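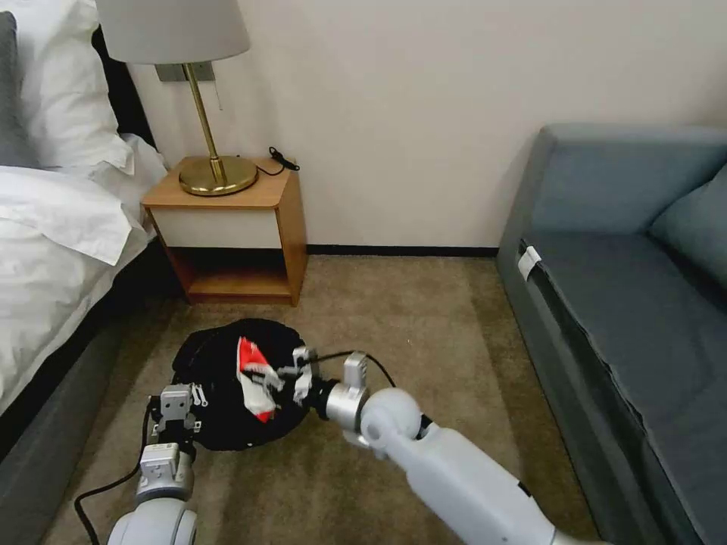
The December hotel room fault: your questions

I've been getting the same handful of emails over and over, so I'm putting my answers on one page. I'm Rūta Vītola, I look after the room-tidying project at Clulance, and yes, I was the person standing next to the robot when it went wrong.

So what went wrong?

The robot was supposed to pick a snack bag up off a cloth on the carpet. It closed the right gripper, got hold of the bag and a fold of the cloth underneath, and started lifting. The left gripper was still holding the edge of that same cloth. Neither arm knew the other one had it, so they ended up in a tug of war until the right wrist motor overheated and shut itself down.

Was anyone hurt?

No! I was well outside the reach of both arms. The wrist cover got warm enough that I didn't want to keep my hand on it, and that's the worst of it.

Why didn't it stop by itself sooner?

This is the part that bugs me. Each arm has its own force limit, and each arm was under its limit the whole time. There was no check on the two of them together. It pulled for 8 seconds before the motor gave up, and I was slow on the stop button because it looked like a normal lift at first. I figured it was just a heavy bag. Silly, but there you go.

Had it happened before?

Peter Kopecký went back through the logs for me (thank you, Peter, I owe you lunch). Out of 752 pickups off soft things like towels and bags, he found three where both arms were loaded against each other. The other two let go on their own after a moment and got marked as successes. So we'd had warnings and we missed them.

What did you change?

The left arm now has to let go, or at least go slack, before the right one lifts more than an inch. If both wrists feel a pull in opposite directions, everything stops and waits for a person. I also fixed the success marker so it looks at force and not only at whether the item left the floor.

Does that make it slower?

A bit. Pickups off fabric can take up to 3 seconds longer. I can live with that.

I have a Preltorel unit at my site. Should I stop using it?

Keep it off soft surfaces until you've installed the update. Hard floors and tabletops are fine. If you're doing laundry or bedding, please wait - a duvet hanging off a bed gives it plenty to grab by mistake.

How do I tell if mine has done this?

Look for a wrist warning in the log right after a lift that started with both grippers closed. Listen, too. Mine made a low hum I'd never heard before.

What if it happens while I'm there?

Hit the stop button first. Don't reach in and tug the cloth free, even though you'll really want to (I did want to). Once the arms are off, open the left gripper by hand, then the right.

Is the motor okay now?

We swapped it. The old one still turns, but I don't trust it, so it's sitting on my desk with a sticky note on it.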